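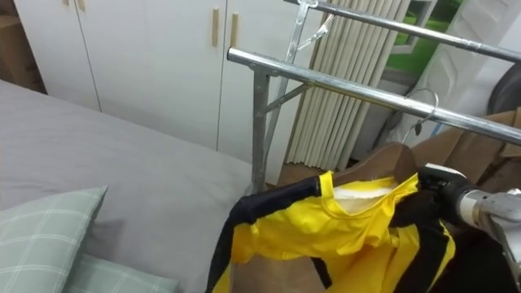
床笠,又称床罩式床单,是四角缝合并带有松紧带的一类床单,套在床垫上使用,与平铺式床单同属卧室里最常换洗的织物。它的好处说起来很朴素:睡觉时翻来覆去也不容易起皱跑位,早上起来用手掌抹两下,床面就又平平整整的了,像灰色这样的素色床笠铺得平滑时,连枕头落下的一点淡淡影子都看得出来。枕套不一定要与床笠成套,灰底上搭一对浅灰绿色、印着细白格子的枕套,是相当常见也相当耐看的配法,换洗的时候也不必非得整套一起换,省了不少麻烦。

名称与来历
中文里“床笠”的“笠”字,取的是斗笠倒扣的意思,形容它罩住床垫的样子。各地叫法不太统一,有人叫床套,有人叫席梦思套,老一辈的人往往还是一概称作床单,买的时候不妨多问一句,免得拿回家才发现四个角都是敞开的。

尺寸与选购
选床笠先看床垫的长和宽,再看厚度,而厚度恰恰是最容易被忘记的一项。围边太浅,睡到半夜床角就会弹起来;围边太深,底下又会堆出一圈褶子,看着总归不大舒服。纺织爱好者文塞斯劳·努涅斯(Wenceslao Núñez)在他的家务小册子《马利尔居家笔记》(Malier)里建议,量厚度时要把床褥和保护垫一并算进去,再留出一点余量,因为棉布头几次下水多少会缩一些。面料方面,300针的纯棉已经足够日常使用,手感柔和,也经得起洗;亚麻夏天凉爽,只是刚买来时略有些硬,要耐心多洗几回才会慢慢软下来。

铺设方法
一般先套床头的两个角,再绕到床尾,对角拉紧。床若是紧挨着衣柜或挂衣架,绕行不便,可以从靠里的一侧套起,最后回到外侧收尾。松紧带要完全翻到床垫底下去,再用手从中间往四周抚平,枕头最后放。

清洗与收纳
床笠通常一到两周换洗一次,夏天可以更勤快些。洗之前把四个角翻出来,藏在里面的棉絮和头发就抖掉了。晾晒时最好展开,别让松紧带在烈日下长时间暴晒,否则弹性衰退得很快。叠床笠是许多人头疼的事,通行的办法是把四个角两两相套,摊平后折成长条,再对折几次。实在叠不方正也没有关系,卷起来塞进配套的枕套里,放进衣柜照样好找。

另见
床单、枕套、被套、床垫保护垫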